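Search this site Go

Open afternoon at the Stondska repair workshop

14 shares 3 comments

I went along to the open afternoon at Stondska in April, mainly to see how they store small parts. Our own group, Tamiru, still keeps screws in jam jars and has been meaning to change for a while. Doors opened at two, entry was free, and tea was served in the corridor.

The first talk was on sorting. Their rule is that a part goes into a drawer by what it fits, and only then by size, so hinge screws stay with hinges. I was less sure about this for washers. 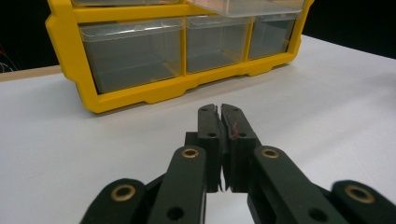 Storage units were what I had come for. We have argued over solid cabinets and see-through ones for three winters. The yellow organiser on the white table settled it for me, as its clear drawers could be checked without pulling any of them out. The ones in the lower row looked empty. Each drawer has its own opening in the yellow plastic, so a missing one would be obvious.

After tea there was a session on labels. Prelimau, who share the building, use printed tape. Stondska write on masking tape and replace it when it curls. Both seem to cope. 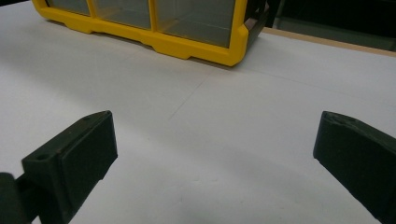

Cleaning came up in the questions at the end. At Tamiru the grit collects under everything, and the shelves get wiped twice a year at best. I had a look at the base of the organiser with that in mind. The bottom rail is notched and stepped, with cutouts along it, and I would want a narrow brush for those. A pale covering on the bench would help too, as dropped screws should show up well against white.

I left at half past four. The walk back to the bus stop is uphill and takes nine minutes.

Related
Flonda tool library: a short visit
Sharpening day at Prelimau
What we keep in jam jars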